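20 November 2023

**Notebook entry: applicant tracking and deposit conversion, international intake**

Work on the enrollment model resumed this morning following receipt of the June extract from Plakell. The extract contains 2,484 applicant records, covering undergraduate and graduate programs. Records from the pathway program are held in a separate file and have not been merged. Colleagues using the shared drive should note that the earlier version of the extract has been moved to the archive folder and should no longer be cited.

The purpose of the present exercise is to establish at which stage admitted international students leave the process. The office has until now reported a single figure, from offer to arrival, and this has proved too coarse for planning. The stages used in this entry are as follows:

- offer issued
- offer accepted
- deposit received
- visa documents issued
- arrival confirmed

**Cleaning**

The country field required the most attention. Applicants had entered country of citizenship, country of residence and country of last school in the same field, depending on which version of the form they completed. The records were recoded to citizenship wherever a passport copy was on file. Where no passport copy was available, the field was left blank and flagged. A total of 224 records carry the flag. They are kept in the overall counts and left out of any table broken down by country.

Duplicate records were found among students who applied both directly and through Flosora, the agency handling most of our applications in Southeast Asia. The rule adopted is to keep the earlier application and to copy the agency code across to it. Ms. Cieślak has asked that this rule be confirmed with the admissions office before any commission statement is drawn from the file. The request has been sent and no answer has been received.

**Observations**

The largest loss falls between offer accepted and deposit received. This was expected. The second largest falls between deposit received and visa documents issued, which was not expected, and which had been hidden by the single figure. Many of the students concerned had paid the deposit and then sent no financial statement. It is not clear from the extract whether they were reminded. The message log is kept in Stidine and is purged after 40 weeks, so the older cases cannot be checked.

Graduate applicants move more slowly than undergraduates at every stage but are less likely to leave once the deposit has been paid. The difference holds when agency applicants are set aside. It should not yet be quoted outside the office, as the graduate group includes sponsored students whose deposit is waived. These students appear in the extract as having paid on the day of acceptance, and they will need to be separated.

The pilot of the Ninh reminder schedule was run with 3 programs only. The intention was to compare those programs with the rest of the intake. On review, the programs were chosen by their directors and were already among those with the strongest conversion. No comparison is offered here. If the pilot is repeated, the programs should be drawn by lot.

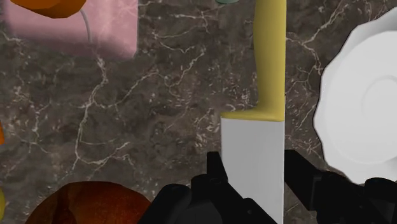 **Stanisława Sobczak**
Senior Analyst, International Enrollment Research

**Open items**

1. Confirm the duplicate rule with admissions (J. Cieślak).
2. Separate sponsored graduate students and rerun the stage table.
3. Request an export of the Stidine message log before the next purge date.
4. Obtain the deferral list. Deferred students are at present counted as lost, and this overstates the loss at the final stage.
5. Decide whether the pathway file is to be merged or reported on its own.

Regarding item 4, the registrar's office holds deferrals on paper for the first term and enters them only once the new start date has been approved. A student who defers late may therefore be missing from both lists. The matter was raised at the last data meeting and was carried forward without decision.

The recoding script and the list of flagged records are saved in the working folder under today's entry. The script overwrites the country field when it is run a second time, and a copy of the raw extract should be kept open for reference until this is corrected. The stage table has not been circulated. It will be sent to Ms. Cieślak for checking when items 1 and 2 are closed.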